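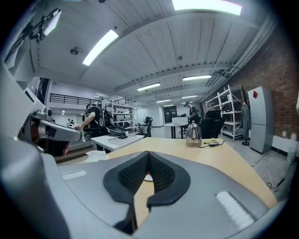 報道関係各位

2025年6月3日
Brosport株式会社

共用室向け湯沸かし・調理備品「Givari」シリーズの取り扱いを開始
ケトル、浅型パン、平型トレー、補助テーブル、木製作業机の5品目を同一の配置基準で設計

Brosport株式会社(以下、当社)は、事務所、研修施設、集会施設などの共用室で使用する湯沸かし・調理備品「Givari」シリーズについて、本日より法人向けの受注を開始します。本シリーズは、金属製ケトル、黒色の浅型パン、灰色の平型トレー、白色の補助テーブル、淡色の木製作業机の5品目で構成されます。各品目は単品で購入できるほか、当社が定める配置基準に基づいた一式としても購入できます。販売はWidmer株式会社(以下、Widmer)が担当し、展示はPlisivsideにある同社の展示室で行います。

■開発の背景
共用室の机は、事務作業、打ち合わせ、茶の準備、簡単な調理といった異なる用途に順次使用されます。専用の厨房を設けていない部屋では、ケトルと筆記具、電源コードが同じ天板の上に置かれることが多く、用途を切り替えるたびに物の移動が発生します。使用後のティッシュペーパーなど小さな廃棄物が天板に残るという問題も、導入検討先への聞き取りで繰り返し挙げられました。

当社は1月に、共用室を持つ事業所を対象として、備品の置き場所に関する聞き取りを実施しました。回答の中で目立ったのは、収納量の不足よりも、使用中の一時的な置き場所が決まっていないことに関する指摘でした。加熱後のパンを置く位置が使用者ごとに異なる、ケトルの注ぎ口の向きが一定しない、コードが天板を横断して拭き掃除の妨げになる、といった内容です。

これを受けて、本シリーズでは収納家具の追加を前提とせず、机と補助テーブルの天板を用途別に区分し、各備品の定位置をあらかじめ設定する方式を採用しました。

■各品目の仕様

(1)金属製ケトル
外装は銀色の鏡面仕上げです。蓋は丸みのあるドーム形状とし、中央につまみを設けました。蓋の内面に水滴がたまった状態で開閉しても、水滴が縁に沿って本体側に戻る形状としています。注ぎ口は側面に配置し、標準配置では、利用者が机の正面に立ったときに左を向くように置きます。鏡面仕上げは指紋が目立ちやすい反面、拭き残しの有無を目視で確認しやすく、共用備品の日常点検に適しています。

(2)浅型パン
黒色の表面処理を施した浅型のパンです。外周の縁を立ち上げ、少量の煮汁や油が傾斜時に流れ出ることを抑えます。使用後は平型トレーに載せた状態で移動、保管することを標準としています。表面処理の保護のため、金属製のたわしの使用は推奨しません。

(3)平型トレー
灰色の平型トレーです。天板に直接パンを置くことを避け、油分や水分の付着範囲をトレーの内側に限定する目的で使用します。底面は平坦で、補助テーブルの天板に載せた際にがたつきが生じにくい構造です。連続して接触する物の温度は80℃を上限とします。加熱直後のパンを置く場合は、別売りの断熱シートを併用してください。

(4)補助テーブル
白色天板の小型テーブルです。天板の奥行きは60cmで、平型トレーを載せた状態でも手前側に作業用の余白を確保できます。作業机の後方または側方に置き、調理途中の器具を一時的に置く場所として使用します。天板と脚部は分離でき、脚部の先端には床面保護用のキャップを取り付けています。

(5)木製作業机
淡い色調の木製天板を備えた作業机です。天板表面には水拭きに対応した塗装を施しています。飲料や調味料が付着した場合は、固く絞った布で拭き取り、その後に乾拭きを行ってください。塗装面の光沢は抑えてあり、照明の反射による文字の読みにくさを軽減します。

■配置基準の概要
本シリーズの配置基準は、天板上の区域を「湯沸かし」「筆記・小物」「通線」に分け、補助テーブルを「調理器具の一時置き」に割り当てるものです。

湯沸かし区域は、作業机の中央から右寄りに設定します。ケトルの周囲には紙類を置きません。注ぎ口の正面にはカップを置くための空きを確保し、コードを通過させないものとします。

筆記・小物区域には、ペン、マーカー、小型の機器を置きます。湯沸かし区域と隣接させる場合は、間に仕切り用のテープを貼り、境界を明示します。電源コードや信号線は通線区域にまとめ、天板の奥側に沿って敷設します。机上で使用する機器のコードに余りが生じる場合は、束ねた部分を天板の奥に寄せます。床に垂らした状態での使用は避けてください。

補助テーブルには平型トレーを常設し、パンはトレーの上に戻します。トレーの外にパンを置かないことを運用上の原則とします。トレーを洗浄している間は、補助テーブルを調理器具の置き場所として使用しません。

作業机と補助テーブルの間は、利用者が前かがみになってトレーに手を伸ばせる位置関係とし、机の側面から回り込む動線を確保します。複数人が同じ室内で別々のテーブルを使用する場合は、背中合わせに立ったときに身体や背負った荷物が接触しない間隔を取ってください。必要な間隔は利用者の服装や携行品によって変わるため、当社では固定値を定めず、設置時に実際の動作で確認する方法を採用しています。

■片付け手順
利用終了時の標準手順は次のとおりです。

1. ケトルの電源または熱源を切り、残った湯を排出する。
2. 蓋を外し、本体と蓋を別々に乾燥させる。
3. 天板上のティッシュペーパー、包装材などの廃棄物を回収する。
4. 筆記具を所定の容器に戻し、コードを通線区域に寄せる。
5. パンとトレーを洗浄し、水分を拭き取ってから重ねて補助テーブルに戻す。
6. 作業机、補助テーブルの順に天板を拭く。

手順3を手順6より前に置いているのは、廃棄物の下に水分が残る場合があるためです。手順書は防滴加工を施した一枚の用紙で提供し、壁面または机の側面に掲示できます。掲示用の金具は付属しません。

■耐久試験
ケトルの蓋については、着脱を2,000回繰り返す社内試験を実施し、つまみの緩みがないことを確認しました。試験は常温で空の状態のケトルを用いて行ったもので、内容物を加熱した状態での繰り返し着脱は試験の対象に含まれていません。

木製作業机の天板については、水、茶、しょうゆを滴下して放置した後に拭き取り、変色の有無を目視で確認しました。水および茶では変色は認められませんでした。しょうゆについては、長時間の放置により淡い着色が残った試験片があったため、取扱説明書に早期の拭き取りに関する注意を記載しています。

平型トレーおよび補助テーブルについては、静荷重を加えた状態でのたわみと、除荷後の残留変形を測定し、いずれも社内基準の範囲内であることを確認しています。

■販売および供給
受注窓口はWidmerの法人営業部門です。見積書には、品目ごとの単価、組み立ての要否、搬入経路の確認費用を区分して記載します。一般消費者向けの小売販売は予定していません。

作業机および補助テーブルは受注後に組み立て部材を出荷し、ケトル、パン、トレーは在庫から出荷します。このため、一式で注文した場合でも、品目によって到着日が異なることがあります。到着日をそろえる必要がある場合は、注文時にその旨を指定してください。

既に設置されている机を継続して使用する場合は、補助テーブルとトレーのみを追加する構成も選択できます。この場合、配置基準の区域寸法は既設の机の天板に合わせて再計算し、設置図として納品します。既設机の天板に傾きや著しい反りがあるときは、ケトルの設置を見合わせるよう案内することがあります。

■展示について
Plisivsideの展示室では、5品目すべてを標準配置で展示します。来場者は、ケトルの蓋の着脱、トレーとパンの移動、天板の拭き取りを実際に行うことができます。火気および熱湯を使用する実演は行いません。見学は事前申し込み制で、申し込みはWidmerの法人営業部門が受け付けます。

展示室では、既設の机の寸法図を持参した法人を対象に、区域設定の相談にも応じます。寸法図には、天板の外形のほか、コンセントの位置、窓と扉の開閉方向、通路として確保すべき範囲を記入してください。

■使用上の注意
・ケトルを平型トレーの上で加熱しないでください。
・補助テーブルに腰掛ける、または踏み台として使用することは禁止します。
・木製天板に湯の入ったケトルを直接置く場合は、必ず敷板を使用してください。
・外装の鏡面仕上げには、研磨剤を含む洗剤を使用しないでください。
・仕切り用テープは、剥離時に天板の塗装を傷めないよう、付属品または指定品を使用してください。

■会社概要
社名:Brosport株式会社
事業内容:共用施設向け備品の企画、設計および保守
販売担当:Widmer株式会社 法人営業部門
展示場所:Plisivside内 Widmer展示室

■本件に関するお問い合わせ
Brosport株式会社 広報担当
製品仕様、試験条件に関するお問い合わせは当社広報担当、価格、納期および展示見学に関するお問い合わせはWidmer法人営業部門までお願いします。

本リリースに記載の仕様は発表日現在のものです。改良のため予告なく変更することがあります。

以上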